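A visit to the Triantafyllou tile works at Willbridge
Posted 27th April

The tile works opens its doors to the public once a year, and I have lived twenty minutes away for most of my adult life without going. This spring I booked a place. Tickets were free but had to be reserved, and the morning tour was already full when I looked, so I went in the afternoon.

Getting there
Willbridge station is on the branch line and the works is a short walk from it, down Kiln Lane and over the canal. There is a car park, but it was closed for the open day to make room for the food vans and the sales tent. Drivers were being sent to the rugby club, a fair way further out. I came by train and was glad of it.

At the gate you sign in, get a paper wristband and a pair of safety glasses, and are put into a group. Mine was led by Filippos Economou, who has been in the glazing shop for most of his working life and now runs it. He speaks quietly and the works is loud, so it paid to stay near the front.

The clay store
We began at the back of the site, where the clay comes in. It is kept in open bays under a high roof, each bay a different colour, from a pale grey to a brick red. The red is dug locally. The pale clay comes by lorry and costs a good deal more, and it is used for the floor tiles that have to take heavy wear.

The clay is left to stand, then broken up, mixed with water and squeezed through a machine called a pug mill, which takes the air out. Air left in the clay swells in the kiln and the tile cracks. Filippos passed round two broken tiles so we could see the bubbles inside. A boy in our group asked if he could keep one and was told he could.

Pressing and drying
Plain tiles are pressed by machine. You feed in a slab at one end and cut tiles come out at the other on wooden boards. Relief tiles, the ones with a raised pattern, are still pressed by hand into plaster moulds. The works holds up to 1,000 moulds in a long loft above the pressing room, some of them for patterns that have not been made for decades. They are kept because people restoring old houses write in with one surviving tile and ask for a match.

Wekesa Magesa was pressing a border tile with an oak leaf on it when we came through. He put the clay in with the heel of his hand, worked it into the corners, cut off the extra with a wire and turned the mould over. He made it look easy. Two of our party had a go at a spare bench, and both of their leaves lost their stalks.

After pressing, the tiles go to the drying room. This was the warmest part of the tour and we did not stay long. Thin tiles are turned every day so that they do not curl. The thick ones are stacked on edge and left alone.

Glazing
The glazing shop was the part I liked best. The glazes sit in tubs with the name of the colour on the lid, and almost none of them look like the colour they will turn out. The deep green called Drellow, which the firm has sold longer than any other, is a dull pink in the tub. It goes on by dipping for plain tiles and by brush for the relief ones, where it collects in the hollows and comes out darker.

Filippos said a new colour takes months of test firings before it is sold. The failures are hung on a board by the door with a pencil note on each, mostly one word. I read "muddy", "spots" and "no".

The kilns
There are 3 kilns. Two are gas and in use all year, and the third is an old coal-fired bottle kiln, no longer lit, that you can walk inside. The glazed tiles are fired at a little over 1,000 degrees. One of the gas kilns had been opened that morning and the tiles were being sorted on a long table. Each is tapped with a knuckle – a good one rings and a cracked one gives a flat sound. Seconds go to the shop.

The exhibition room
The tour ends in the old packing hall, where there is a display on the history of the works. It is good, with wages books, a salesman's sample case and a wall of tiles taken from a public baths that was pulled down. The labels are printed rather small, and more light would help. There are chairs, and I sat down for a while with the printed guide.

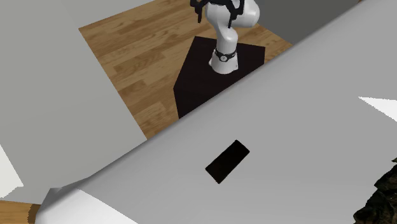

The shop and the café
The shop is in the tent on open day and in the old office the rest of the year. Seconds are sold by the box and you have to take the whole box. I bought one of plain Drellow green for 70 pounds, enough for the wall behind our cooker, and then had to carry it back to the station. Single relief tiles are sold wrapped in newspaper. There was a queue for these and the oak leaf had gone by the time I got to the front.

The café is called Jorno and is open to anyone, with no need to visit the works. I had lentil soup and a cheese scone. Both were fine, though the soup took a long time to come.

If you are thinking of going
The tour takes the best part of two hours and there is nowhere to sit until the exhibition room. The mould loft is up a steep stair with no lift, and visitors who cannot manage it are shown a film downstairs instead. Wear old shoes. The floor in the clay store is wet, and mine still have a red line round them.

Smaller group visits start again in May and can be booked through the shop. Dogs are not allowed past the gate.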